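Troscombe finger pads for parallel grippers, set of ten
Three stars out of five

I bought these pads in January for the bin picking cell in our workshop, and I waited with my review until I had enough picks to say something fair. My counter now stands at 1,201 picks. The short opinion: good rubber, bad glue, and one fault which I consider a safety matter.

First what I like. The pads are small black tips which go over the end of a metal finger. They came well packed, all ten were the same size, and I measured them with a caliper to be sure. The rubber is soft enough for plastic toys and hard enough that it does not fold when the finger touches the bottom. With our old pads from Giltach, smooth round things slipped out very often. With Troscombe I had much less of this in the first days, and I was quite happy.

The trouble started at pick 536. The left pad came off during a lift. The gripper did not notice it, and our program also did not, so the finger went down again with bare metal and pushed on the floor of the bin until the arm made a protective stop. My colleague Floarea Ene was at the desk and heard a sound like a spoon on a pot. She pressed the emergency stop anyway, and I think she was right. We found the pad under a toy, with all its glue still inside and nothing of it on the finger.

I glued it again following the leaflet, with alcohol cleaning and one night of waiting. It came off after 63 picks.

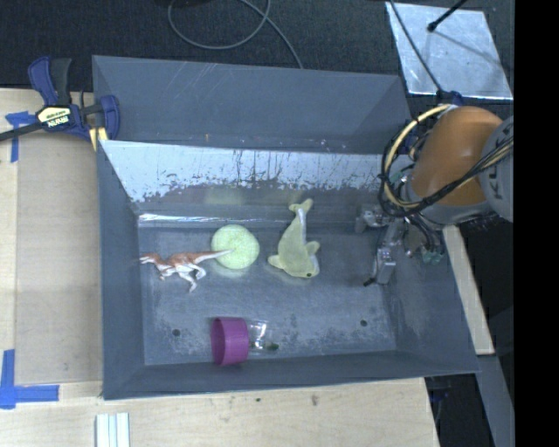 My test objects are not difficult ones, and I want to say this clearly for readers who think I abused the product. Everything is light and is a normal toy or household thing. The ball and the dolphin are easy for any pad. The purple cup lying on its side is harder, as one finger must go inside the rim and then the pad is pulled sideways when the arm lifts. I believe this sideways pull is what opens the glue. The leaflet speaks only about pressing force and says nothing about side force, which in a bin you can never avoid.

I wrote to the seller, Drivitz, and received an answer from Mr. Liviu Munteanu after 9 days. He was polite and sent me a second set without payment. He also admitted that there is a version with a small cross screw, which is not shown in the shop. I would have paid more for the screw from the beginning.

The second set behaves the same, so the fault was not one bad batch of mine. Now I put a drop of stronger glue and I check both tips every morning, and I have lowered the force limit so that the arm stops earlier if a finger is bare. If your cell runs without a person near it, please do not buy the glued version. For a lab where somebody is watching, it is acceptable.

Price is fair. Delivery was quick. I take away one star for the glue and one for the leaflet.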